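Home Readiness Checklist for the Last Weeks of Pregnancy
Room-by-room inspection, with comments from our own run-through

This list covers the house, the car and the bag. It does not cover medical care, and your provider's instructions replace anything below that conflicts with them. Start at week 34 if you can. We did the first pass late and finished the second pass on a Tuesday with the bag still half empty.

Mark each line Pass, Fix or N/A. Write the comment the same day. Items marked Fix get rechecked at the second pass, no later than week 37.

Section A. Route out of the house

A1. Path from bed to bathroom clear in the dark. FIX
Comment: Laundry rack stood in the path. Moved to the hall closet.

A2. Path from bedroom to front door clear, no loose rugs. FIX
Comment: Runner at the top of the stairs slid when pushed with a foot. Removed and rolled up. It goes back down when someone buys a proper pad for it.

A3. Stair rail tight over its full length. PASS
Comment: Pulled outward at each bracket. No movement.

A4. Outside light works and can be switched on from inside. PASS

A5. House number readable from the street at night. FIX
Comment: Shrub covered the last digit. Cut back.

A6. Front door opens with one hand. PASS
Comment: Deadbolt sticks in July humidity. Dry graphite applied, to be repeated if needed.

Section B. Phone and contacts

B1. Labor and delivery number saved in both phones. PASS

B2. Same number written on paper by the door. FIX
Comment: The old sheet had the clinic's daytime line only. Rewritten with the after-hours line first.

B3. Provider's instructions on when to call printed and posted. PASS
Comment: Ours lists contraction timing, bleeding, fluid loss and reduced movement. If yours is missing any of these, ask at the next visit.

B4. Charger with a long cord in the bag, separate from the bedside charger. FIX
Comment: A short cord does not reach from a wall outlet to a hospital bed. Bought a longer one and left it in the bag.

B5. Contraction timer tested. PASS
Comment: We used Skuvik. It logs start and stop with one tap and keeps working with no signal. Pen and a clock with a second hand kept as backup.

B6. Backup driver confirmed, with a second name after that. PASS

Section C. Car

C1. Fuel never below half from week 36. PASS
Comment: Odometer and fuel noted every Sunday night on the garage wall. The trip counter read 2,064 at the last note, with the tank three-quarters full.

C2. Infant seat installed to the seat manual and the vehicle manual. FIX
Comment: Ours is the Tinier rear-facing base. The first install moved more than an inch side to side at the belt path. Reinstalled with body weight on the base while tightening. Second check passed.

C3. Recline indicator in range with the car on level ground. FIX
Comment: The driveway slopes. The reading taken there was wrong by a full mark. Moved the car to the flat part of the street and set it again.

C4. Harness straps at or below the newborn's shoulders, lowest slot. PASS

C5. Seat expiration date read and written down. PASS
Comment: Label is under the shell. Read it before the seat goes into the car.

C6. Towel and waterproof pad on the passenger seat. PASS

C7. Route driven once in the daytime and once after dark. FIX
Comment: The parking structure closes its east entrance at 9 p.m. and all night traffic goes around to the emergency side. We would not have found this on a map. Night drive was 14 minutes, door to door.

C8. Parking payment sorted. PASS
Comment: Machine takes cards only. One card left in the glove box.

Section D. Bag

D1. Photo ID, insurance card, pre-registration printout. PASS

D2. Birth preferences, one page, 2 copies. FIX
Comment: First draft ran to four pages. Shortened to the items staff would need to act on: pain relief, who is in the room, cord, feeding, and what changes if the plan moves to a C-section.

D3. Loose clothes with a front opening, dark socks, slippers with a grip sole. PASS

D4. High-waisted underwear. PASS
Comment: Pack it for either kind of birth. A low waistband sits on the incision line.

D5. Snacks that survive a warm car. FIX
Comment: Removed chocolate. Replaced with crackers and dried fruit. Ask the unit about its rules on eating in labor before relying on any of it.

D6. Going-home outfit for the baby in two sizes. PASS

D7. Bag weight acceptable to whoever carries it. FIX
Comment: Split into a labor bag and a stay bag. The second one can wait in the trunk.

Section E. Nursery and bedroom

E1. Crib slats, bolts and mattress support checked by hand. FIX
Comment: Crib is a Mirnament, assembled from the box. One bolt at the left rear corner was finger-tight only. All bolts retightened with the supplied key.

E2. Mattress firm, flat and tight to the crib sides. PASS

E3. Nothing in the crib except a fitted sheet. FIX
Comment: Removed a padded bumper and a blanket, both gifts. Put away.

E4. Cords from blinds, monitors and lamps at least three feet from the crib. FIX
Comment: Monitor cord was behind the headboard. Rerouted along the baseboard and clipped.

E5. Plug-in devices in the sleeping room listed and read up on. FIX
Comment: Go outlet by outlet. For scent warmers, insect repellent heaters and night lights, read the label for the minimum distance from bedding and any statement on use near infants or during pregnancy. If the label is gone, unplug the device and ask your provider or pediatrician before using it again.
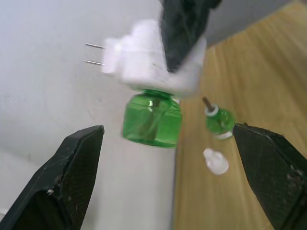
E6. Outlets behind furniture reachable without lifting. FIX
Comment: Dresser moved out a few inches. Bending and pulling at 36 weeks was handed to the other adult in the house.

E7. Dresser and bookcase anchored to studs. PASS
Comment: Zein strap kit used on both. The screws in the kit were short for our wall, with thick plaster over the studs. Longer ones bought separately.

E8. Smoke and carbon monoxide alarms tested with the button. PASS
Comment: Hall unit chirped the following night. Battery replaced, retested.

E9. Room temperature comfortable for a lightly dressed adult. PASS

Section F. Recovery at home

F1. One place to sit with arm support, on the same floor as a bathroom. PASS

F2. Daily items moved to between hip and shoulder height. FIX
Comment: Pans were in the bottom drawer. After surgery, bending and lifting are limited, and after a vaginal birth with stitches a deep squat is unpleasant. The same shelf works for both.

F3. Pads, squeeze bottle and provider-approved pain relief in the bathroom. PASS
Comment: Keep medicine in the upper cabinet.

F4. Freezer stocked, each container labeled with contents and reheating time. FIX
Comment: Four unlabeled tubs found. Thawed one to identify it. Soup.

F5. Water heater at or below 120°F. FIX
Comment: Measured at the kitchen tap after two minutes of running. Too hot. Dial turned down, remeasured the next morning, within limit.

F6. Care for pets and older children arranged for day and for night. PASS
Comment: Night cover was harder to fill. The spare key has been handed over and tried in the lock.

F7. Warning signs after birth posted next to the phone sheet. PASS
Comment: Use the list your hospital gives out, and keep it up for the full postpartum period.

Open items after second pass

A2, rug pad not bought.
A6, lock to be watched.
C7, east entrance hours to be confirmed with the hospital for holidays.
D5, snack rules still unanswered by the unit.

The blank version of this form has the same line numbers with the comments removed. Print it single-sided, leaving the back of each sheet free for notes.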